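**Progress report to the Pendden Fund, spring period**
Travel and toiletry bag repair project, Illurham workshop
Mon 23 June

Dear friends at Pendden,

Thank you for your patience while I got this together. I meant to write a page and I see already that it will be longer, so please pour yourself something and bear with me.

When you gave us the grant in March, we told you we wanted to take in worn bags from the Illurham school and the family shelter, mend them, and send them back out again packed with the basics. We have now finished 26 bags, and I'm happy with nearly all of them! The ones I'm less happy with are mostly my own early zippers, and I have taken three of those apart again.

Zippers have eaten up most of our hours, I have to say. Cloth is forgiving, and a tear along a side seam can be closed up in an evening. A zipper that runs around a rounded corner is another matter. If the tape is even a little tight where it bends, the slider drags there every single time, and a child in a hurry will just yank at it. We have settled on easing the tape around the curve by hand with long basting stitches before it goes anywhere near the machine. It's slow, but we have pulled far fewer seams since we started doing it.
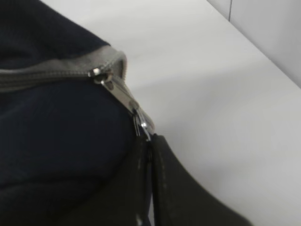
The other thing we've changed is how we check a bag before it leaves the table. In the spring we opened and closed each zipper once, said "lovely," and moved on. Then the shelter sent us back five bags in one week (very kindly, with a note), all of them sticking in the same spot. Now each bag gets opened and closed empty, and then again with a rolled towel inside, with somebody going slowly past the corners. We look over the pull and the fittings while we're there, and we feel along the inside for any loose thread that could get caught in the teeth. A quick rub of plain candle wax has fixed more stiff zippers than anything we bought for the purpose.

On supplies, we placed our thread and zipper tape order with Kudix and spent $800 of the materials money on it. That should carry us through the fall unless we get a sudden flood of big duffels. The gray tape goes with almost everything, the navy bags especially, so I ordered more of that and less of the black. I'd still like to find a better source for pulls and small rings. Little hands and stiff hands both do better with something to hook a finger through, and the shelter has asked us for exactly that.

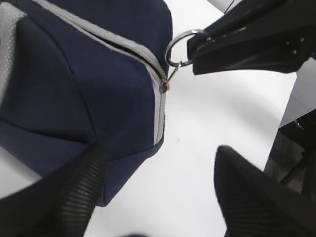

Yevdokiia Romaniuk has been running the evening sessions, and over in the Hladun building she has set up a shelf for bags waiting on parts, so they no longer wander off under somebody's coat. She has also written out the corner method on a card, with drawings much better than mine, and you're very welcome to a copy.

For the summer we'd like to get through the school's lost-and-found pile, finish redoing my three sorry zippers, and begin on straps. Straps will need heavier needles and probably a sturdier machine than ours. I'm not asking for anything yet, but I wanted you to hear it from me early. I'll send prices once I have been to look at a couple of secondhand ones.

The spending sheet and receipts are coming under separate cover. Do stop in if you're out this way, the kettle is always on in the evenings.

With warm thanks from all of us at the workshop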